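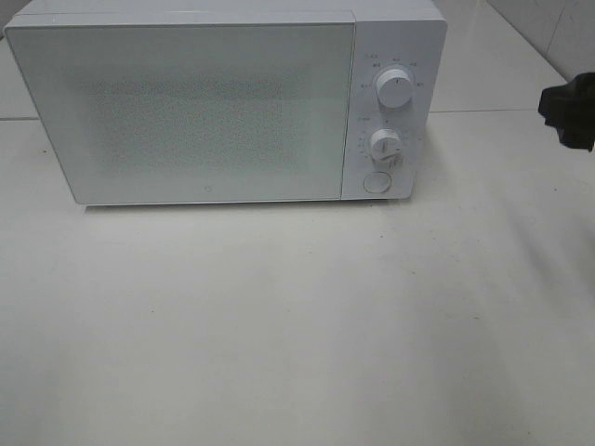 Does reheating lunch at school use much electricity?
A single bowl of soup uses very little, but a whole school's lunches add up over a year, and most of what we found could be trimmed by changing a few habits.

Our project looked at energy use in the student lunchroom at Drummond campus. We wanted to know where the power goes at lunch and whether students would change how they heat food if they had better information.

We handed out 400 surveys in November and put a plug-in meter on the kettle for part of the month. The survey asked what people bring, how they heat it and whether they eat it cold when the line is long. 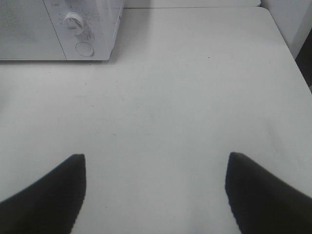 Lunchroom Energy Project
By Tímea Mészáros
Posted Jan 8, 2022

The kettle was the first surprise. It was often filled to the top for one cup of tea, then boiled again by the next person. Our meter has a 2,000 watt limit and the kettle stayed under it, so we trust those readings.

Leftovers were the most common lunch, mostly rice, pasta and stew. Students who brought food in a flat, wide container told us they heated it for less time than those with a deep one. We did not test this ourselves — it would be a good topic for next year's group.

Many people said they add 60 seconds out of habit, then wait for the food to cool. Stirring halfway through was rare.

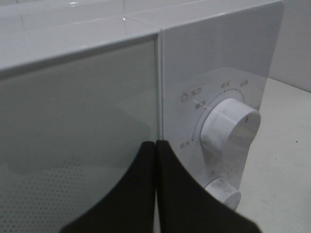 Students from the Nuvville campus came to our first presentation, and one of them said that the line matters more than the power bill, as half her class gives up and buys chips. We added a question about waiting after that, but too late to include the results.

Limits of the study: we only metered the kettle, the survey was voluntary, and exam week fell in the middle of it. The fridge was left out completely.

Next steps are a fill line on the kettle and a short sign about stirring. The sign is drafted and has gone to the front office for printing.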